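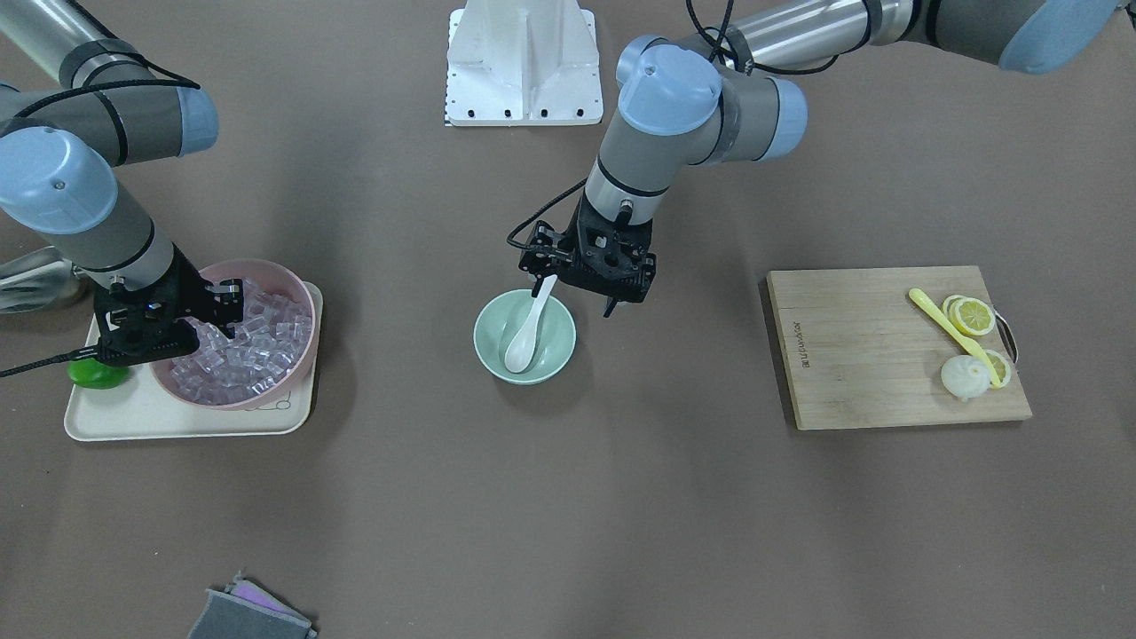 Two robot arms over a table, with a pink bowl on a tray and a spoon in a green bowl.

Rules for Robots: How People Stay Safe Around Robot Arms

Reading level: ages 8 to 12

Think about the rules in your kitchen at home. Wash your hands before you cook. Turn pot handles toward the back of the stove. Don't run with a knife. People wrote those rules down, or said them over and over, because somebody got hurt once.

Robots have rules too. Some are printed in thick books that engineers read. Some are taped to the wall next to the robot. Some are just habits, like pushing your chair in. On this page you will learn what the rules are for and who has to follow them.

Who follows the rules?

A robot arm doesn't know what a rule is. It can't read a sign. It moves its joints the way its program tells it to, and it stops when its program or its safety system tells it to. So when we say "rules for robots," we mostly mean rules for people. There are rules for:

- the people who design the robot
- the people who set it up in a room
- the people who write its programs
- the people who work next to it every day
- visitors, including you

If a robot arm knocks over a cup, we don't scold the arm. We ask which person's job it was to plan that move, and what they could change.

What is a standard?

A standard is a set of rules that many people have agreed to use. You use standards all the time. A light bulb from one store fits a lamp from another store. Sheets of school paper all fit in the same binder. That works because the companies that make them agreed on sizes.

There are standards for robots as well. An international group called ISO publishes many of them. ISO brings together people from many countries, and those people meet, argue, write, and rewrite until they agree. A robot safety standard might say what a stop button has to do, or what the instruction book has to tell you.

A standard is different from a law. A law is made by a government, and you have to obey it. A standard starts out as an agreement. Sometimes a law then says, "You must follow this standard," and after that it is no longer a choice.

Good practice is a third thing. It means "the way careful people do this job." It might not be in any law or standard. Wiping the table before you start work is good practice.

Start with the question "What could go wrong?"

Before a robot arm is switched on in a new place, someone sits down and makes a list of everything that could hurt a person or break something. This is called a risk assessment. Grown-ups do it for robots, for playgrounds, and for school trips.

Each thing on the list is called a hazard. Next to each hazard they write two things: how bad it would be, and how likely it is to happen. Then they decide what to do about it.

Suppose two arms are going to practice kitchen jobs, such as lifting a spoon out of a bowl. Part of the list might look like this:

Hazard: A person's finger gets caught between the two jaws of a gripper.
What to do: Limit how hard the gripper can squeeze. Keep hands off the table while the arms are on.

Hazard: The two arms bump into each other.
What to do: Give the program a map of where each arm is, and make one wait when the other is close.

Hazard: A bowl is squeezed too hard and cracks.
What to do: Start with a light grip. Wear safety glasses during tests.

Hazard: Ice melts and water gets on the table or floor.
What to do: Put a tray under the bowl. Keep a cloth close by.

Hazard: A cable catches on something.
What to do: Move each arm slowly through its whole path first and watch the cables the entire time.

Some of these are scary and some are just messy. They all go on the list.

The best fix comes first

Safety engineers have an order they like to work in. It goes like this.

First, try to get rid of the hazard. If the job can be done with a dull plastic tool, don't give the robot a sharp knife.

Second, if you can't get rid of it, put something between the hazard and the person. That could be a fence, a clear plastic wall, or a sensor that stops the arm when someone steps too close.

Third, warn people and teach them. Put up a sign. Paint a line on the floor. Hold a lesson.

Signs come last because people forget to read them. You have probably walked past a sign today without reading it. A fence works even on a day when everyone is tired.

Robots behind fences, robots beside people

Many factory robots are big, strong, and fast. They lift car doors and stacks of boxes. These robots usually work behind a fence with a gate. When a person opens the gate, the robot has to stop. It should not start again just because the gate swings shut, either. Someone has to check that no one is inside and then press a button on the outside.

Other robots are set up to share a space with people. You may hear the word "cobot," which is short for "collaborative robot." Collaborate means work together. A robot used this way has to have extra limits. It might slow down when a person comes near. It might feel a push against its arm and stop. Rounded parts help too, because a bump from something round hurts less than a bump from a sharp corner.

A robot isn't safe just because it is a cobot. The thing in its gripper matters. A slow, gentle arm holding a soup spoon is one thing, and the same arm holding a kitchen knife is another. People have to look at the whole job: the arm, the tool, the table, and the room.

The stop button

The most famous safety part is the emergency stop, or e-stop. It is a big red button shaped like a mushroom, and it often has yellow behind it. You can hit it with your whole hand, so you don't need to aim.

Here are the usual rules for it:

- It has to be easy to reach.
- Nothing may be hung on it or stacked in front of it.
- Once it is pushed, it stays pushed until a person resets it.
- Resetting it must not make the robot start moving by itself.
- Anyone may push it if they think someone is in danger.

That last rule is important. At a good workplace, people don't get in trouble for pushing the button when it wasn't needed. If they were afraid of being yelled at, they might wait too long.

One lab's wall list

The Clombridge robot lab has a project called Jekero, where robot arms practice small kitchen jobs. Justinas Lūse is in charge of safety there. His list hangs next to the door, and everyone who comes in has to read it aloud the first time.

1. Tie back long hair. Take off scarves, lanyards, and dangling jewelry.
2. Know where the stop button is before you sit down.
3. One person runs the robot. That person says "Moving!" before it moves.
4. Hands stay behind the tape line while the arms have power.
5. If something falls, leave it. Stop the arms first, then pick it up.
6. Robot food is not for eating. Not even the lemons.
7. Dry the table before every test.
8. Write down what happened, even if nothing happened.

Rule 5 is the one new people break most. When a lemon slice slides off a board, your hand wants to grab it. The lab makes new people practice leaving things alone. Justinas drops a sponge on the table, and they have to say "Stop," wait for the arms to stop, and only then reach for it. They do this 5 times before they get to work on anything else.

Rule 8 fills up a lot of paper. The logbook from last March has 286 entries, and most of them say "OK." The others are the useful ones. One says that a bowl turned a little each time the gripper touched its rim. Another says that a cable rubbed against a joint, so the cable was moved and given more slack.

Every Monday, before the first test, someone checks the list of parts: buttons, cables, gripper screws, and the bolts that hold the arms in place. It takes 35 minutes. They do it even when they are in a hurry.

What about food?

When a robot works with food that people will really eat, there is a whole other set of rules. Parts that touch food have to be easy to clean, with no tiny cracks where germs can hide. Any grease used near food has to be a special kind. Raw meat and salad have to be kept apart, just like in your kitchen.

A lab that is only practicing doesn't serve its food, so it doesn't need all of that. But it does need a clear rule that says "do not eat," and a bin to throw the food in afterward.

Cameras and privacy

Some robots use cameras to find things. A camera that can see a bowl can also see a person walking by. Good practice is to tell people when a camera is on, to point it at the work, and to keep only the pictures that are needed. If you visit a lab and you don't want to be in a picture, you can say so.

Can rules change?

Yes, and they should. Standards are looked at again every few years. Robots get new sensors, people use them in new places, and sometimes an accident shows that a rule was missing. A near miss counts too. A near miss is when something almost went wrong but no one was hurt. Reporting one can lead to a better rule.

Try it: write rules for a pretend robot

You need a partner, a table, a plastic bowl, a spoon, and a roll of tape. One person is the robot. The robot may use only one hand, and may only pinch with a thumb and one finger. The other person is the operator.

1. Together, list what could go wrong when the robot moves the spoon from the bowl to the table.
2. Use the tape to mark where the operator's hands must stay.
3. Choose a stop word.
4. Write four rules. Keep them short enough to read in one breath.
5. Do the job slowly. The operator should say the stop word at least once, as a surprise.
6. Talk about it. Did a rule not make sense? Fix it and try again.

Then swap places. The new robot might find a problem that the first one missed.

Words to know

Cobot: a robot that is set up to work in the same space as people.
E-stop: short for emergency stop, a button that stops a machine in an emergency.
Gripper: the part at the end of a robot arm that holds things.
Hazard: something that could cause harm.
Near miss: something that almost went wrong.
Risk assessment: a list of hazards, with a plan for each one.
Standard: a set of rules that many people have agreed to use.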